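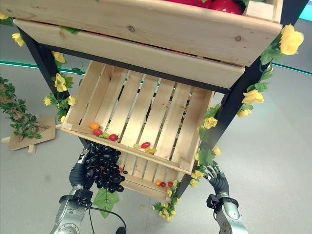

Ollum, Mar 7, 2022

A tiered crate stand is a piece of display furniture made of two or more open wooden crates carried one above another in a metal frame. It is used in greengrocers' shops, farm shops and market halls, and in a smaller form for dressing rooms, shop windows and play areas with artificial fruit and vegetables. The names "crate rack" and "produce stand" are used for the same article. In the trade a stand is described by its number of tiers, so that a stand with two crates is a 2-tier stand.

Construction

The crates are usually of softwood, most often pine, left pale and with the knots showing. The floor of each crate is made of parallel slats with narrow gaps between them. On a stand for fresh produce the gaps let air reach the underside of the stock and allow soil and leaf to fall through. On a stand for artificial produce they have no such use, but the pattern is kept for its appearance. Very small pieces can slip between the slats, and a liner of paper or thin cloth is sometimes laid in the crate.

The front of the crate is closed by a low board known as the lip. Its height sets how deep the stock can lie before it rolls out. The frame is commonly of steel finished in black. Each crate is either hooked over a cross rail or fixed with screws through the side boards. The hooked type can be lifted out for cleaning.

The Alel pattern, drawn up by Ruairi Tennant, has a fixed tilt of 28 degrees on both tiers. The later Sorari pattern uses slotted brackets with 4 positions, the lowest of them nearly level. Tennant's notes give the steeper settings for large fruit and the level one for anything that rolls freely.

Decoration

Stands used for display are often dressed with artificial garland. It is wound around an upright from the top down and held with wire ties at the joints of the frame, or draped over the upper edge of a crate. Yellow and red flowers with green leaves are common choices for summer displays. Garland should stop short of the floor where the area is swept daily.
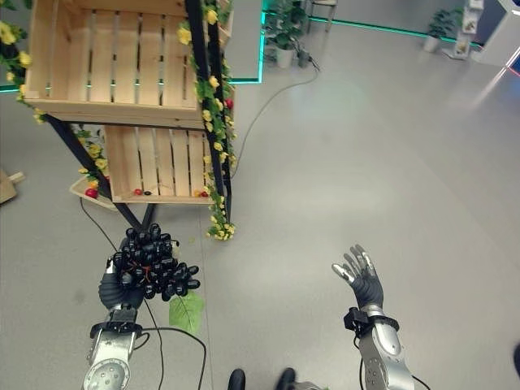
Slatted crates in a black frame, with flower garland on the uprights; a bunch of black plastic grapes in the foreground.

Arrangement of stock

Large pieces are placed in the upper crate, where they can be seen over the lip. Small pieces, such as cherry tomatoes and mini peppers, go in the lower one. On a tilted floor small round pieces collect against the front board, and a crate that is only partly filled soon looks uneven. Amber Boersma, in a stock guide prepared for the Villalobos play market, recommends filling from the front board backwards and keeping each kind in its own band across the slats. The guide lists 186 pieces for a full market and is revised each July.

Grapes are treated separately. An artificial bunch consists of hollow or solid plastic berries on thin stems, gathered to a central stalk, often with one or more leaves attached. Black, purple and green bunches are all made. A bunch is heavier than most single artificial fruits of its size and does not roll, so it may be used as a stop to hold smaller pieces in place.

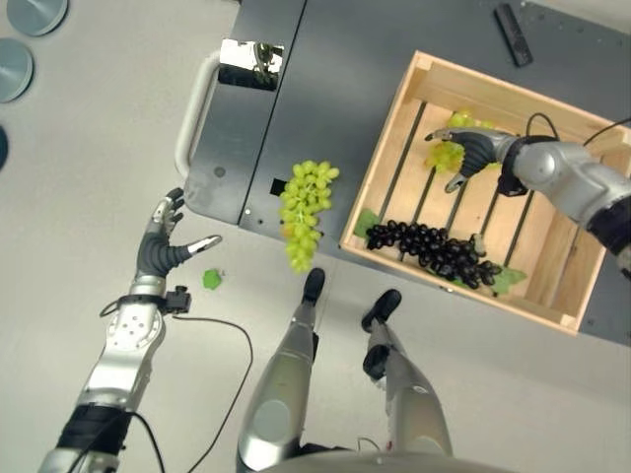

Bunches may also be shown alone in a shallow slatted crate on a flat surface, with the leaves turned outwards at the ends. The leaves are the part most often lost. They are generally pushed on to the stalk and come away with handling, and loose ones should be kept and refitted. A bunch is best lifted by the stalk or with the whole hand around the berries, as pulling on a single berry tends to draw it off its stem.

Care

Plastic fruit is washed in warm water with a little soap and dried before it goes back on bare wood. Crates are brushed along the line of the slats. Water should not be left standing in the joints, where untreated pine darkens. Frame screws are checked whenever the stand is moved.

See also: Market stall; Fruit crate; Artificial fruit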